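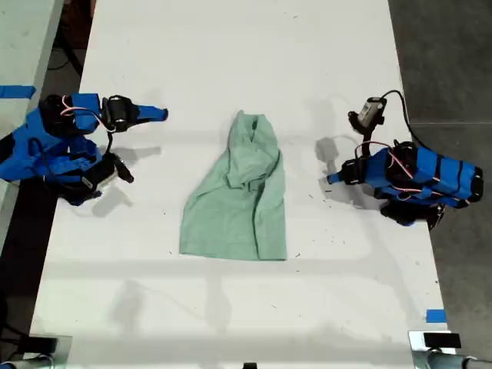
Drucken | Als E-Mail versenden

4 Demonstrationen durch Fernsteuerung

4.1 Aufbau und Rollenverteilung

Für die in Abschnitt 3 beschriebene Faltaufgabe wurden alle Demonstrationen durch Fernsteuerung aufgenommen. Eine Bedienperson führt zwei Leitarme, deren Gelenkwinkel laufend auf die beiden Folgearme am Arbeitstisch übertragen werden. Das Verfahren ist seit langem bekannt und hat den Vorzug, dass man es in zwei Minuten erklären kann. Bis man damit ein T-Shirt zusammenlegt, vergeht etwas mehr Zeit.

Abb. 4: Arbeitsplatz mit zwei einander gegenüberstehenden Folgearmen und einem mintgrünen Stoffteil auf weißer Tischplatte. Am rechten Arm ist das Kameramodul am Handgelenk zu erkennen.

Die Folgearme bestehen aus blauen, 3D-gedruckten Segmenten und schwarzen Servomotoren (Abb. 4). Sie stehen sich an den Längsseiten des Tisches gegenüber, eine Anordnung, die wir von unserem früheren Aufbau Plostotari übernommen haben. Dort standen die Arme zunächst nebeneinander und hatten die Angewohnheit, sich beim Greifen nach derselben Stoffkante ineinander zu verhaken. In der gegenüberliegenden Aufstellung kommt das seltener vor. Dafür muss die Bedienperson lernen, dass der eine Arm auf sie zu und der andere von ihr weg arbeitet, wenn sie am Kopfende sitzt und in beiden Händen dasselbe zu tun glaubt.

Die Aufzeichnung übernimmt unsere Software Mernatach. Sie speichert die Gelenkwinkel beider Seiten, die Öffnung der Greifer und die Kamerabilder mit gemeinsamem Zeitstempel. Für die Auswertung ist vor allem die Differenz zwischen Leit- und Folgearm aufschlussreich: Wo der Leitarm bereits weiter ist, als der Folgearm gelangen kann, drückt der Greifer in der Regel auf die Tischplatte. In den ersten Sitzungen war diese Differenz so groß, dass wir sie für einen Kalibrierfehler hielten. Es war Ehrgeiz.

4.2 Ablauf einer Demonstration

Jede Demonstration beginnt mit einem ungeordnet abgelegten Kleidungsstück. Was »ungeordnet« heißt, ließ sich schwerer festlegen als gedacht. Lässt man Menschen ein T-Shirt unordentlich hinlegen, so tun sie es nach kurzer Zeit jedes Mal gleich unordentlich, und nach einem Nachmittag liegt der Kragen zuverlässig dort, wo ihn der linke Greifer am bequemsten erreicht. Wir lassen das Kleidungsstück deshalb aus Schulterhöhe über der Tischmitte fallen und korrigieren nur, wenn es über die Tischkante hängt.

Danach folgen drei Phasen, die in den Daten getrennt markiert werden. In der ersten wird der Stoff auseinandergezogen, bis Saum und Schultern einigermaßen erkennbar sind. In der zweiten werden die Seiten eingeschlagen. In der dritten wird das Stück quer gefaltet und an die vordere Tischkante geschoben. Die Bedienperson setzt die Markierungen selbst mit einem Fußschalter. Vergessene Markierungen haben wir nachträglich anhand der Handgelenkkamera ergänzt, eine Tätigkeit, die wir niemandem empfehlen, der seine Wäsche bisher gern gefaltet hat.

Insgesamt liegen 2000 Demonstrationen vor, von denen 500 für die Prüfung zurückgehalten wurden. Als gescheitert gilt ein Durchgang, wenn das Kleidungsstück vom Tisch rutscht, wenn ein Motor wegen Überlast abschaltet oder wenn die Bedienperson mit der Hand eingreift. Der letzte Fall wurde anfangs nicht gezählt und trat entsprechend häufig auf.

4.3 Was die Hand weiß und der Greifer nicht

Beim Falten von Hand prüfen die Fingerspitzen fortlaufend, ob sie eine Lage Stoff halten oder zwei. Diese Auskunft fehlt bei der Fernsteuerung vollständig, da unsere Leitarme keine Kräfte zurückmelden. Die Bedienperson sieht einen Greifer, der sich schließt, und hofft. Bei einer einfarbigen Ware wie dem mintgrünen Stück in Abb. 4 kommt hinzu, dass sich Vorder- und Rückseite für das Auge kaum unterscheiden und eine Falte oft erst an ihrem Schatten erkannt wird.

Aus dieser Lage haben die Bedienpersonen Gewohnheiten entwickelt, die in keiner Anleitung standen. Besonders auffällig ist das sogenannte Anlupfen: Der Greifer schließt, hebt den Stoff ein kleines Stück, verharrt und senkt sich wieder, bevor die eigentliche Bewegung beginnt. Rocío Barajas, von der ein großer Teil der Demonstrationen stammt, tut dies fast vor jedem Zug. Auf Nachfrage bestritt sie es und tat es im nächsten Durchgang zweimal.

Wir haben zunächst versucht, das Anlupfen aus den Daten herauszuschneiden, weil es die Durchgänge verlängert und im Verlauf der Gelenkwinkel wie Unentschlossenheit aussieht. Die auf den bereinigten Daten trainierte Steuerung griff zügig zu und zog ebenso zügig an leerer Luft. Mit den ungekürzten Daten lernte sie das Anlupfen mit. Sie hebt den Stoff an, wartet und greift neu, wenn er im Kamerabild nicht mitgekommen ist. Ob sie dabei etwas prüft oder lediglich Frau Barajas nachahmt, lässt sich anhand unserer Versuche nicht entscheiden. Für das Ergebnis war es gleichgültig, für die Diskussion in der Arbeitsgruppe leider nicht.

4.4 Vergleich mit dem Führen von Hand

Als Alternative wurde das unmittelbare Führen der Arme erprobt. Die Motoren werden dabei auf geringen Widerstand geschaltet, und die Bedienperson fasst die Arme selbst an und bewegt sie durch die Aufgabe. Für starre Gegenstände, etwa die Steckteile aus der Versuchsreihe Robles, hatte sich das gut bewährt. Man spürt den Anschlag und hört auf zu drücken.

Bei Textilien überwiegen die Nachteile. Wer zwei Arme zugleich führt, hat keine Hand mehr für die Greifer, und wer sich für die zweite Faltphase über den Tisch beugt, verdeckt mit dem Oberkörper ziemlich genau das, was die Kameras sehen sollen. Ein Teil der Aufnahmen zeigt daher überwiegend Ärmel, und zwar die falschen. Wir haben Bildfolgen mit starker Verdeckung verworfen und die verbliebenen nur für die erste Phase verwendet. Dort brachten sie einen kleinen Vorteil, weil die Bedienpersonen den Stoff beim direkten Führen weiter auseinanderzogen als am Leitarm.

Eine Mischform, bei der ein Arm geführt und der andere ferngesteuert wird, wurde im Oktober an einem Vormittag ausprobiert. Sie setzt zwei Personen voraus, die sich einig sind, wann gefaltet wird. Auf eine Auswertung wird verzichtet.

4.5 Einschränkungen

Sämtliche Demonstrationen entstanden an einem einzigen Tisch in unserem Labor in Mellwood. Die helle Platte erleichtert die Trennung von Stoff und Untergrund erheblich, und eine Steuerung, die darauf gut abschneidet, hat von einem karierten Tischtuch noch nichts gehört. Auch die Schatten der Arme sind Teil der Trainingsbilder. Bei veränderter Beleuchtung griff die Steuerung in einzelnen Durchgängen gezielt neben den Stoff, und zwar dorthin, wo ein dunkler Streifen auf der Platte lag.

Ferner ist die Zahl der Bedienpersonen klein und ihr Stil ausgeprägt. Eine Steuerung, die aus solchen Daten lernt, lernt weniger das Falten als die Art, wie bestimmte Leute unter erschwerten Bedingungen falten. Wie weit sich das auf Handtücher, Hosen oder Hemden mit Knöpfen übertragen lässt, wird in Abschnitt 5 nur für die Handtücher untersucht. Hemden mit Knöpfen hatten wir vorgesehen, bis wir eines ausprobierten.

Drucken | Als E-Mail versenden

Kommentare (4)

tkern 1/8/19
Zu 4.3: Wird die Wartezeit beim Anlupfen irgendwo angegeben? In der Tabelle zu Abschnitt 5 finde ich nur die Gesamtdauer.

Wäscheständer
Ich falte seit dreißig Jahren ohne Kraftrückmeldung, nämlich beim Fernsehen. Geht.

M. Aldenhoff
Wir hatten mit gegenüberstehenden Armen dasselbe Problem mit der Richtung. Geholfen hat, die Bedienperson an die Längsseite zu setzen, hinter einen der Arme. Dann ist wenigstens eine Hand richtig herum. Die andere lernt es mit der Zeit.

tkern
Hat sich erledigt, steht in der Fußnote.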